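Prop and Set Technician (tabletop), full time
Clellari Studio Services — Stockroom and Table Sets

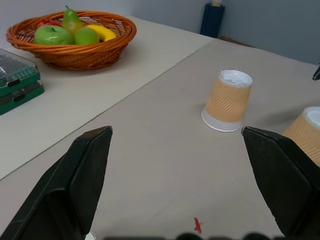
Wicker basket with fruit, two green cases to the left, on pale table panels.

Reference: CSS-139
Reports to: Kasun Jayasinghe, stockroom lead
Hours: Full time, day shift, Monday to Friday
Start: August, or sooner by agreement
Contract: Permanent after a trial period of 22 weeks

About the position

Clellari prepares and maintains tabletop sets for outside clients. A set is a table surface, a group of everyday objects, and a written layout that says where each object goes. Clients book a set for a day or for several weeks, and between bookings the set is cleared, cleaned, checked against its list, and either rebuilt or returned to stock.

The technician is responsible for the physical condition of the sets and for the accuracy of the lists. The position is in the stockroom and in the table rooms next to it. There is no travel and very little desk work, apart from the stock records, which are kept in Majumder (our inventory system) and must be updated on the same day as any change.

Stock consists mainly of artificial fruit and vegetables, baskets, bowls, trays, kitchen textiles, cases and organizer boxes, and table panels in several pale finishes. The technician will handle all of these. Experience with one group is enough for an application; the others can be learned here.

Duties

Build table sets from a written layout. Layouts give the position of the main object, the order of objects from back to front, and which way any stem, handle, or latch should point. Where a layout is unclear the technician asks before building.

Fill baskets and bowls. Fruit baskets are the most requested item in stock and also the most often returned in the wrong state. Tall pieces such as pears go toward the back with the neck above the rim. Round fruit goes in front. Bananas go in last, at the side, with the curve following the basket wall. Fruit must sit firmly enough that the basket can be lifted and set down once without anything shifting.

Inspect artificial fruit for dents, flaking paint, loose stems, and faded color. Green apples and limes from different batches do not always match, and a mismatched piece is moved to the practice shelf and recorded as such.

Clean and align table panels. Panels meet edge to edge, and the seam must be flush to the touch along its whole length. Adjoining panels may be of different tones if the layout says so. Marks, specks, and bits of stray material are recorded by panel number before they are removed. Paint marks are treated with the cleaner named on the panel sheet and with nothing stronger.

Check cases and organizer boxes. Lids, latches, and compartments are opened and closed at every return. Clear lids are wiped on both sides. Stacked cases must match in footprint and be stacked with the latches facing the same way. A case with a stiff latch is taken out of stock until it has been repaired.

Repair wickerwork at a basic level: replacing a broken strand, securing a loose rim, leveling a base that rocks. Larger repairs are sent out, and the technician prepares the paperwork.

Pack sets for delivery. Clients outside the building receive their sets in Kevent crates with fitted inserts. The technician cuts the inserts, packs the crate, and signs the packing sheet. Crates weigh over 8 kilograms when full and are moved by cart.

Receive returns. Each return is laid out on the receiving table in list order, checked, and signed off with the second technician present. Missing and damaged pieces are entered in Majumder with a short note. Notes such as "small red mark near front edge of panel" are useful. Notes such as "some damage" are sent back.

Requirements

Experience in a stockroom, prop department, shop display team, museum store, catering setup, or similar work where objects are handled, counted, and put back in a fixed place.

Steady hands and patience with small adjustments. Moving a pear a finger's width and stepping back to look at it is an ordinary part of the day.

Good color vision. Applicants will be asked to sort pieces by tone during the practical session. Applicants with a color vision deficiency may apply for the packing position, which is advertised separately.

Ability to read a layout and a parts list in English and to write short, clear notes in the same language.

Ability to stand for most of a shift and to lift a packed crate onto a cart with a second person.

Useful but not required

Basic paint touch-up on plastic or foam pieces.

Basketry, caning, or upholstery at hobby level or above.

Use of a label printer and a hand scanner.

Knowledge of Vurkero panel fittings. The table rooms use them throughout, and the clamps have a locking order that takes a few days to learn.

Working conditions

The stockroom is heated and has daylight on one side. The table rooms have no windows and are lit evenly through the day. Closed shoes are required in both. Food and drink stay in the break room, including real fruit, which has been shelved with the stock more than once.

Cleaning agents are water based except for the panel cleaner, for which gloves and a short training are provided. Applicants with skin sensitivities should mention them so that a suitable glove can be ordered.

Work is done in pairs on build days and alone on inspection days. The room is quiet. Headphones are allowed on inspection days only.

Pay and leave

Pay follows the Clellari technical scale, grade 2, with the step set according to previous experience. The scale is sent to every applicant invited to the practical session. Paid leave, sick pay, and the pension plan are the same as for all permanent staff. Overtime is rare, is agreed in advance, and may be taken as pay or as time off.

Tools, gloves, aprons, and a locker are supplied. Please do not bring your own adhesives or paints. Products that are not on the approved list cannot be used on stock.

Selection

Applications are read in the order received. Suitable applicants are invited to a practical session in the stockroom, which takes half a day and is paid at the starting rate.

The session has three parts. In the first, the applicant builds a table set from a layout: two adjoining panels, a filled fruit basket, and a stack of cases. In the second, the applicant inspects a returned set and writes the return notes. In the third, the applicant talks with Kasun Jayasinghe and one of the technicians — mostly about the first two parts. Speed is recorded but is not used for ranking.

A written result is sent to every person who attends, with comments on the build and on the notes. Applicants who are not selected may ask to be kept on the list for the packing position.

How to apply

Send a résumé of no more than two pages and a short letter. The letter should describe one set, display, store area, or collection that you looked after: what was in it, how it was recorded, and what usually went wrong with it. Photographs of your own work may be attached but are not required. Certificates are not needed at this stage.

Put the reference CSS-139 in the subject line and use the application address on the Clellari contact page. Paper applications can be handed in at the stockroom door during the day shift. They are not returned, so please do not include originals.

Questions about duties or the practical session go to Kasun Jayasinghe. Questions about pay, leave, or the contract go to the staff office. Applicants who need step-free access, a different table height, or other changes for the session should say so in the letter. The table rooms are on the ground floor and all build tables can be raised and lowered.

The position stays open until it is filled, and the listing is taken down on the day a contract is signed.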